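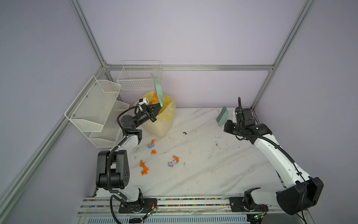 Une pelle vert menthe contre le bord d'une poubelle jaune pâle.

Voter à seize ans aux municipales ? Oui, et vite ! À Volalcombe, Halima Igwe a réuni 174 signatures de lycéens, et quelle énergie dans leurs lettres — les bus, la piscine, les loyers, ils connaissent tout ça mieux que bien des élus. On les dit influençables. J'ai 50 ans et je le suis aussi ! Le conseil en débat en septembre. Allez-y, la salle est ouverte à tous et j'y serai, au premier rang.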